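Osdale Opens Its Doors to a Town-Wide Tidy-Up This October

By Kavinda Fakir, Osdale Community Workshop
October
5 min read

OSDALE -- The Osdale Community Workshop is starting a month of free sessions on sorting, storing and caring for the ordinary things that pile up on tables and shelves at home. The program is called Clear Table, and it begins on Saturday morning in the workshop's main room on Nadow Street. Anyone who lives in or near Osdale can come, and there's no need to bring anything except a box or bag of your own clutter.

We tried a smaller version in the spring, on a single afternoon, and so many people stayed past closing time that we knew we had to do it again properly! People came in with a shoebox of loose cables or a drawer's worth of odd lids and went home with a plan for the whole kitchen. One neighbor brought the contents of her hall closet in a suitcase. She was back the next week with the contents of her garage.

Clear Table runs for four weeks, and each week has its own subject. The first is the table itself: how to get back to a bare surface, and how to keep it that way when mail, keys and homework all want to land there. The second week is shelves, both open ones and the kind behind a door. The third is boxes and containers, including how to tell which ones are worth keeping. The last week is for whatever people have been putting off, and we expect that one to be noisy.

Each session follows the same easy pattern. Everything comes out onto the table first. Then it gets grouped by where it's used, which often surprises people who are used to grouping by size or by what fits in the drawer. A roll of tape that's only ever used for wrapping gifts belongs with the gift wrap, even if there are three other rolls in the kitchen. After that come the containers, and only then the shelf.

We're big believers in clear containers. You can see what's in them from across the room, so they get opened once and not six times. They don't need to be new or matching, and we'll have a stack of secondhand ones to take home while they last. If you have spare ones with lids that still fit, please bring them along -- someone will be very glad of them.

Labels get their own half hour in week three. We've gone back and forth on this at the workshop, and there are still two camps. One likes a printed label on the front of everything. The other (I'm in this one) writes on masking tape with a thick marker and changes it whenever the contents change. Both ways will be shown, and you can argue it out over coffee.

The sessions have been put together with Nkosi, the repair and reuse shop two doors down, which has given us bins, hooks and a very good label maker. Nkosi will also take small items that are still in working order at the end of each session, so nobody has to carry home what they've just decided to part with. Please don't bring paint, batteries or anything that leaks.

"I used to think tidying was about throwing things out," said Kavinda Fakir, who runs the program. "What I love about these sessions is watching someone find the thing they were about to buy again. It happens every time, and it makes the whole table laugh."

Yes, I'm quoting myself. The workshop is small and I also write the press releases.

A word about the room. We've kept it as a working space, with wide tables at a height that's comfortable for standing, and plenty of shelf room along the side. The shelves are where we practice. By the end of a session they've usually been emptied and refilled at least once, and by the next day they're full of bits and pieces again. That's how shelves are at home too, and it makes for much better practice than a display that's been arranged for show.

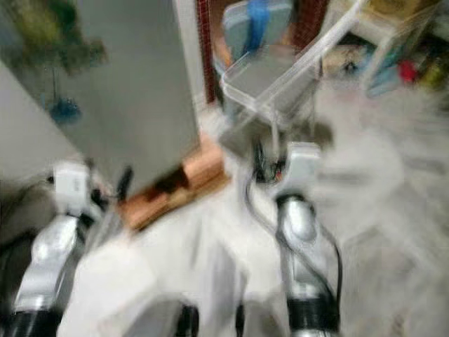
Plants come up a lot, oddly enough. People want to know whether a windowsill or a shelf with a plant on it counts as clutter, and our answer is a firm no. Greenery stays. What we do suggest is leaving a hand's width of clear space beside the pot, so watering doesn't mean moving five other things first.

Wooden blocks, offcuts and flat panels are the other regular topic. Anyone who does a bit of building or hobby work has a pile of these, and they're hard to store well. Week two will include a short part on stacking flat pieces upright, where they take up far less room and you can flip through them like records. Small blocks do best in one open box with no lid at all.

Children are welcome at every session with a grown-up. They'll have their own table and their own sorting job, with a prize from Niten, the bakery on the corner, for the most interesting thing found at the bottom of a bag. Last time the winner was a single roller skate. Niten is also sending over rolls and fruit buns for the coffee break, and we're very grateful!

Doors open at ten and we'll start sorting as soon as there are enough people to fill a table. You can come for all four weeks or just the one that sounds most like your house. Places aren't limited, but it helps us set up if you let the front desk know you're coming, either in person or by phone. The entrance on Nadow Street is step-free, and there are chairs at every table for anyone who'd like to sit while they work.

If you can't make it in October, we'll have a printed sheet with the main tips at the front desk and a few more copies at Nkosi. Groups such as school clubs or apartment buildings can ask about having a session of their own later in the year. We'd need a room with a good big table and a couple of hours, and we'll bring the masking tape.

Media contact: Kavinda Fakir, Osdale Community Workshop. Reporters are welcome to sit in on any session and are encouraged to bring a drawer.

Last updated: October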